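Boards > Home & Errands > Baskets, Bags and Carriers

Topic: Converted to the hand basket (long, sorry)
14 replies | 3 shares

plumline_ro
I have to tell somebody and my family is tired of hearing it. I bought a plastic shopping basket for the house, the kind with the lattice sides and the handle that folds down over the rim, and I now use it for everything. Small shops, bringing things in from the car, carrying stuff upstairs. I got mine at the Plukau market in June and I've barely touched a tote bag since!

The best part is unpacking. With a bag I used to reach in blind and pull out whatever came first. With the basket I fold the handle down, tip it on its side on the table and it all comes out where I can see it. Snacks go to one side and bathroom things to the other, and then I put them away in one trip each.
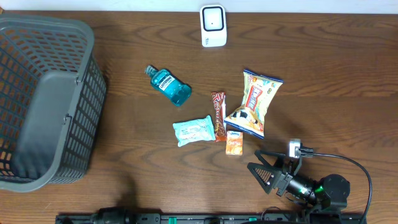 I also keep the basket on the left because I'm right-handed and I like a clear reach to the things I'm sorting. Sounds fussy, but try it both ways before you laugh at me. Mouthwash goes straight to the bathroom, the candy bar goes in my desk drawer, and chips go on top of the fridge where they won't get sat on (long story, involves a dog and a couch).

Anyway, who else uses one of these at home?

garnetloop
Me! Mine is red and came from a shop in Tardale that was closing down. I agree on all of it except tipping it over. Why not leave it upright and lift things out? You can see through the sides anyhow.

plumline_ro
You can see through them sort of. I can tell there's a bag of chips in there, but a candy bar hides under it every time. On its side I get the whole lot at once.

oatfield77
Tote bag person here and I'm staying one. A bag folds up into nothing and a basket takes up a shelf. Where does it live when it's empty? I have a tiny kitchen and I'd be tripping over the thing.

garnetloop
Mine hangs on a hook by the back door. Doesn't touch the floor.

plumline_ro
Mine lives on the table half the time, I admit it. The other half it's holding mail.

oatfield77
So it's a mail basket.

plumline_ro
It has range!!

stovepipe_kel
Question about the table. Is yours real wood? Love a wavy grain, but hard plastic rims are rough on a soft finish. I had a basket with little molding ridges on the bottom edge and it left scratches on my pine table that I'm still looking at. I ended up sticking 4 felt dots on the rim, two on each long side. Check yours by running a fingernail along the edge, you'll feel it right away if there's a ridge.

plumline_ro
Ooh, hadn't thought about ridges. It's wood, yes, and I'd be sad to mark it up. Felt dots are on the list.

garnetloop
Or sand the ridge off. 100 grit, a few light passes, wipe the dust away. Felt picks up crumbs and looks gross in a month.

stovepipe_kel
Sanding plastic makes it fuzzy, and then the fuzz picks up crumbs. I've done both and I'll stick with felt.

garnetloop
Then follow with something finer! But fine, felt it is for the felt people.

mirabelle_b
Can I be the voice of caution on liquids? I love my basket, but lattice sides mean anything that leaks goes right through onto the table. Give caps a twist before you tip it over. I lost a good tablecloth to a bottle of soy sauce that way. For bottles I use 2 small tubs from the Coste range, they drop right in the bottom and catch drips.

oatfield77
You know what else catches drips? A lined tote bag.

mirabelle_b
And then it smells like soy sauce forever. Ask me how I know.

plumline_ro
Great tip about the caps, thank you. I do lay bottles down without thinking about it. Are the tubs tall enough that things don't fall over?

mirabelle_b
Travel-size things are fine in them. Big bottles lean a bit, so I stand those in the corner against the end wall.

stovepipe_kel
Ernero makes a divider too, if you don't want loose tubs. It clips over the lattice. Mine was a snug fit and I had to trim one clip, so measure first.

plumline_ro
A divider! Okay, I'm measuring tonight. Will report back once I've got the felt on as well. And oatfield, you're welcome to borrow my basket for a week any time.

oatfield77
Only if you take the mail out first.

3000 views | Reply | Back to topics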